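# Sorting day at the Skeltville gallery

I've been promising this page since April, so here we go – the big sort-out of the Skeltville games closet, or as much of it as I bothered to photograph. We had nearly 800 bits and pieces to get through, most of it sports stuff, and it had been sitting in sacks with the tops knotted. Anything good went back on the shelves, and anything past saving went in the dumpster out back.

The photos are going up in the Numance album once I've rotated them (half of them are sideways, sorry!), but I'll put my notes here anyway so the sets stay in order.

**Shuttlecocks and paddles.** Feathers everywhere! We saved three good paddles and one that Saber might be able to re-glue. The net was in better shape than I'd hoped, just very badly folded.

**Board games.** These took up most of the morning. Two of the boxes had each other's pieces in them, and I still can't find the rules for Getasance, so if you borrowed them, please drop them back through the mail slot.

**Beanbags.** All washed, all leaking a little. I'm restitching them at home with the thick thread, and I'd love some help if you own a thimble.

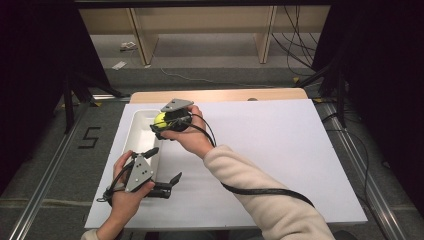 **Tennis balls.** My favorite job of the day, and the one I'd happily do again. We had close to a full sack of them, and I like going one at a time because you get a feel for which ones still have some life. A shallow white tray is great for this – the raised sides mean nothing goes rolling off across the carpet, and a yellow-green ball shows up nicely against it. The flat ones go to the dog people, who never seem to have enough.

**Jump ropes.** Knots. So many knots. I got through the short ones and put the long ones in a bag for next time, along with 200 plastic cones that still need a rinse.

Updated 2024-10-08. The album link goes on the front page when it's ready.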